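Gripper Comparison Trial: Pre-Use Inspection Checklist
Hand-held units, soft goods handling
Inspection date: 26 Oct 2025
Inspected by: Harish Yadav
Reviewed by: Rekha Bhardwaj
Units under comparison: Ondex pair (fitted with standard pads), Marchal pair (fitted with Estesix replacement pads)

Complete every line before the first grasp of a session. Enter Pass, Fail or N/A. A line marked Fail must carry a comment and the initials of the inspector.

Section 1. Mechanical

1.1 Pivot pins seated, no lateral play in linkage arms. PASS
Comment: Marchal left arm checked twice. Play is within the limit set in January.

1.2 Finger pads secured, no lifting at the edges. PASS

1.3 Jaws close evenly and release without sticking. FAIL (Marchal, second unit)
Comment: Release was slow on 3 of 50 cycles. Unit may be used for light garments only until the linkage has been cleaned. H.Y.

1.4 Trigger returns fully to rest. PASS

Section 2. Camera and cabling

2.1 Lens clean, mount tight. PASS

2.2 Both fingertips visible to the camera at full opening and at full closure. PASS

2.3 Cable routed clear of the jaws. PASS WITH COMMENT
Comment: Operators working in pairs shall keep slack cable on the outer side of the work surface. R.B.

Section 3. Work surface and garments

3.1 Surface stable and clear of sharp objects. PASS

3.2 Garments free of pins, loose buttons and open zippers. PASS

3.3 Dark fabrics included in the garment set. PASS

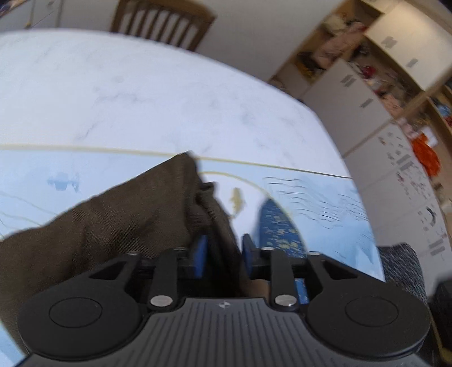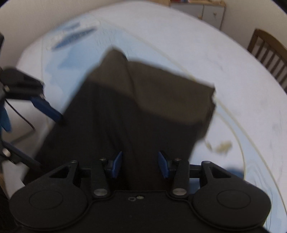
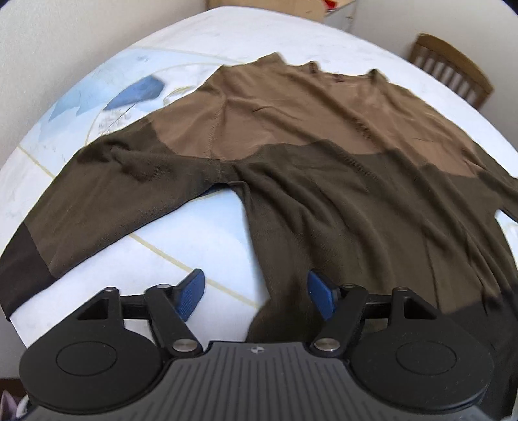 Soft goods trial, blue finger pads.

3.4 Pinch points explained to all operators. PASS

3.5 Grasp log open and numbered. PASS
Comment: The log stands at 189 entries. Eight of these lack a pad type and are to be excluded from the comparison unless the operator can supply it.

Section 4. Controller

4.1 Firmware version recorded for each unit. PASS

4.2 Recording stops when the stop button is pressed. PASS

4.3 Clocks matched between paired units. FAIL
Comment: The Pedent controller lost its time setting after a restart. Reset by hand and retested with a satisfactory result. The supplier has been asked for a permanent correction. H.Y.

Reviewer's remarks

The Ondex pair is cleared for general use. The Marchal pair is cleared subject to the restriction in 1.3. Pad wear is to be recorded at the close of each session, and pads are not to be exchanged between pairs while the comparison is open. Item 4.3 shall be repeated after every controller restart, with the result entered on this sheet.

R. Bhardwaj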